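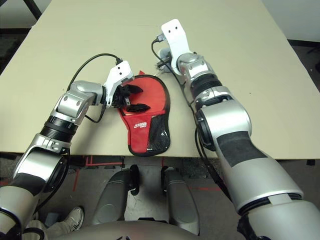 Principles of Insurance
Handout 5: The Duty of Disclosure and Proportionate Settlement

Required reading before the seminar: chapter 4 of the course reader and the Trukumach policy wording, sections B and D.

1. Background

Fire offices operating in 1810 relied almost entirely on what the applicant chose to tell them. Surveyors were few, and a proposal for a warehouse was often accepted on the strength of a single letter. The duty placed on the applicant was therefore heavy. By 1858, the year of the specimen proposal form reproduced in the reader, printed questions had begun to replace the letter. Students should compare the form with the modern Trukumach wording and note which questions have survived.

2. What must be disclosed

A fact is material if a prudent insurer would take it into account when deciding whether to accept the risk, or on what terms. The applicant's own opinion of its importance does not settle the matter. Typical material facts in property insurance include the construction of the building, its use, earlier losses, and any refusal of cover by another insurer.

Many legal systems now limit the duty of a private customer to answering the insurer's questions with reasonable care. Business customers are usually held to a wider duty. Students are expected to state which rule they are applying before they begin an answer.
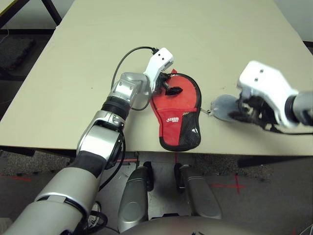
Fig. 1. Red table tennis paddle case on a tabletop, with two robot arms.

3. Remedies

Where the failure to disclose was deliberate or reckless, the insurer may as a rule avoid the contract and, in many systems, keep the premium. Where it was careless, the remedy depends on what the insurer would have done with the correct information:

(a) it would have declined the risk: the contract may be avoided, and the premium is returned;
(b) it would have imposed a further term: the contract is read as if that term were included;
(c) it would have charged more: the claim may be reduced in proportion.

4. Worked calculation

Kiketti, a small printing business, pays an annual premium of 300. It carelessly omits to mention that solvents are stored on the premises. The insurer, Inga, shows from its rating manual that the correct premium would have been 400. A fire causes a loss of 8,000.

Premium paid divided by premium due: 300 / 400 = 75 percent
Amount payable: 75 percent of 8,000 = 6,000

The policy excess has been left out. Whether it is deducted before or after the reduction depends on the wording, and the two methods give different results.

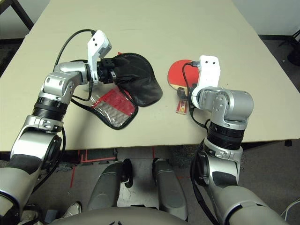 Maribel Urrego
Senior Lecturer, Insurance and Risk Studies

5. Points for the seminar

The Horomus case file contains a proposal form, the broker's notes, and the claim correspondence. Read the broker's notes with care. The broker knew of an earlier water loss, and the form does not mention it. Consider whose agent the broker was when the form was completed, and whether the insurer could have charged a higher premium under its own manual.

Written answers are limited to 8 pages and are to be handed in at the department office. Late work requires the approval of the course coordinator, Yaw Akolgo. The January examination will include one calculation of the type set out in section 4. Calculators are permitted.

Handout revised 2022-10-04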